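Visit report: Rerby paper cup works, Skakbridge

Posted December 31, 2020

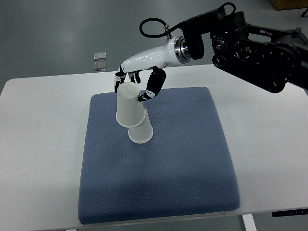
Two plain white cups base to base on the blue mat, the lower one inverted.

Rerby makes single-wall paper cups for hot drinks at a site on the eastern side of Skakbridge. I went in October at the invitation of Kadir Toprak, the production engineer, who had offered to go through the forming section and the finished-cup checks. The printing hall was closed for floor work, so these notes cover plain stock only.

Board and blanks

The board arrives on reels, already coated on one face. The grade being run was 218 grams per square metre, for the 8 oz cup. Reels stand in a conditioning store next to the cutting room and stay there until their moisture content is within limits. Board that is too dry cracks at the rim curl; board that is too damp gives a soft side seam. Toprak checks the store readings himself at the start of a shift and again before a reel change.

Sidewall blanks are die-cut as curved segments. The cutting layout alternates them to save material, though the curve still leaves a good deal of waste between rows. Trimmings are drawn off by a duct above the cutter and baled in the yard. Bottom discs come from a separate, narrower reel and are punched at the forming machine.

Forming

The machines are by Uçar, bought second-hand and refitted on site. A blank is wrapped round a tapered mandrel and the overlap is heated and pressed to make the side seam. The disc is pushed into the narrow end, the bottom edge of the wall is folded inwards over the flange of the disc, and a knurling wheel presses the layers together. The last station rolls the rim outwards, with a trace of lubricant on the tool.

The folded bottom edge leaves the disc set back inside the wall. Rerby works to a recess of 6 mm. It keeps the disc clear of a wet surface, and the ring of board round it carries the load when the cup is standing. The recess has to be even all the way round. If the disc goes in at a slant, the cup may still hold liquid perfectly well, but it will rock, and it tends to jam in the dispensing tube.

I asked how often this occurs. Toprak said it is mostly seen after a mandrel change, and that the first cups off are scrapped in any case.

The checking room

The checking room is a plain, well-lit space off the main corridor, with white tables. The mat on the table we used was a square of thick padding with rounded corners, covered in a greyish-blue fabric with a fine textured surface. White cups show up well against it. For rim inspection this matters more than I had expected, as a flattened curl is hard to see on a white top.

Each sample is 21 cups, taken in sequence from one machine. The checks are carried out in this order:

Side seam: opened by hand and examined for fibre tear along the whole overlap.
Bottom seal: filled with dyed water and left on blotting paper.
Rim: height and diameter by gauge, then by eye.
Wall stiffness: squeezed between two pads at a fixed height.
Recess: depth gauge at several points round the base.

Seams that part cleanly, without tearing fibre, are treated as failures even if the cup has not leaked. The cause is usually low heat at the clamp, and the remedy is quick – the longer job is finding where in the output the fault began. Cartons are marked with machine and hour for this purpose.

Cups are also put together in other ways than the normal nesting, mouth into mouth. Base to base is the awkward one. With one cup inverted and the other upright on top of it, the only contact is at the two narrow ends, and any tilt at the joint is carried up to the wide rim of the upper cup. It is of no use for storage or packing. It does make the geometry of the base easy to talk about, and we spent some time on it.

Packing

Nested cups are pushed into clear sleeves and the sleeves are laid flat in cartons, alternate rows reversed. Nesting is controlled by the taper and by the depth of the base. Too tight, and the cups come out in pairs. Too loose, and the sleeve grows in length and the carton will not close. Rerby keeps a reference sleeve beside the packing bench and compares against it at every reel change.

Practical points

Visits are arranged with the works in writing. Ear protection is issued at the door and is needed in forming. The rail stop at Pruvetthorpe is nearer than the one in Skakbridge itself, and the footpath from it is surfaced as far as the gate. Photography is allowed in the checking room and at packing. The forming section is excluded.

Recent visit reports

Pruvetthorpe board mill: stock preparation and drying
Carton making at Skakbridge, part two
A morning with the Uçar refit crew
Moulded fibre trays: notes from the trade fair
Reel stores and humidity control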